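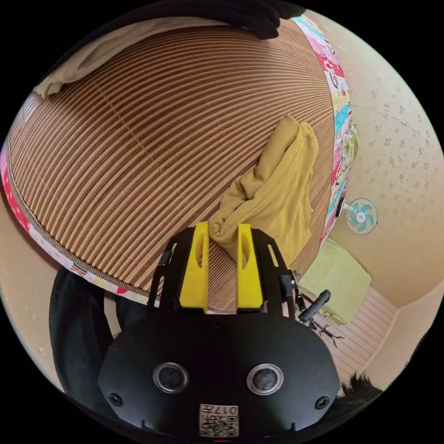

Nighat Farooqui wrote to me that I had the bus driver story wrong, and that the man was not off duty when he went into the water. She is right. I had repeated what the first report said, and the first report was corrected two days later in a place few people would look.

So I am going over it again with the parts I now have straight.

The bus was the early one from Lotero to Grultatley, which leaves at 5:40 in the morning and mostly carries people going to work at the cannery. It had rained for most of the weekend and by Monday the creek at the Hurkon crossing was over its banks. The road was still open. There was a county sign on the shoulder that said water on roadway, but it had been there since the spring and the regular drivers had stopped paying attention to it.

A pickup ahead of the bus tried to cross and stalled. The water pushed it sideways off the pavement and into the ditch on the low side, nose down. There was a woman driving and her son was in the back seat. He is nine. The bus driver stopped, set the brake, told his passengers to stay where they were, and went in with the tow strap from the equipment box tied around him. Three of the passengers did not stay where they were. They got off and held the other end.

He got the boy out first, through the rear window, and passed him back along the strap. Then he went back for the mother, whose door would not open against the water. He broke the side glass with the fire extinguisher. She came out with a cut arm and a broken wrist. The driver was knocked down on the way back and went under, and the people on the strap pulled him in. He spent two nights in the hospital with water in his lungs and has since gone home.

The family has asked that none of them be named, and the driver has asked the same, so I won't.

What the first report said was that he was a passing motorist who happened to be a bus driver. I don't know how that got in. Nighat thinks somebody at the scene said "he's a bus driver" and whoever wrote it down didn't see the bus, which had been moved to high ground by then. It matters more than it sounds like it should. If he was working, his hospital bill goes through the company and he gets paid for the days he misses. If he was a passing motorist he gets neither. For most of a week the company's office was going by the newspaper.

That has been fixed. His coworkers had started a collection by then and it had reached $3,502 when they closed it. They asked him what he wanted done with the money and he said to give it to the woman for another truck. I heard that from two people separately.

The other thing I want to write about is the crossing. I went to the county meeting and sat through the part on road repairs. The Hurkon crossing has been on the list for a culvert for years. It was number four on the list, and now it is number two. Number one is the Jiang Road bridge, and I have no argument with that because I have driven over it. A man asked why there couldn't at least be a gate that comes down when the water is high, like the one on the south road. He was told they would look into it. He asked when. They moved on to the next item.

According to the handout, 573 vehicles a day use that crossing, and 268 of them go through before eight in the morning, when it is dark for a good part of the year. I kept the handout. If anybody wants a copy, I can scan it.

There was talk afterward in the parking lot about giving the driver some kind of award. I'm not against it. He does not seem to want one, and a couple of the people who held the strap said they would be embarrassed to stand up in front of everyone. I would rather see the gate. You can send a letter to the road department or leave a message on their main line, and they are supposed to log both.

Buses are going around by the upper road until the shoulder is rebuilt. It adds twelve minutes. The cannery has said it won't mark anyone late for it.

If I have anything else wrong, write and tell me. Nighat did, and I fixed the old post too, with the correction at the top.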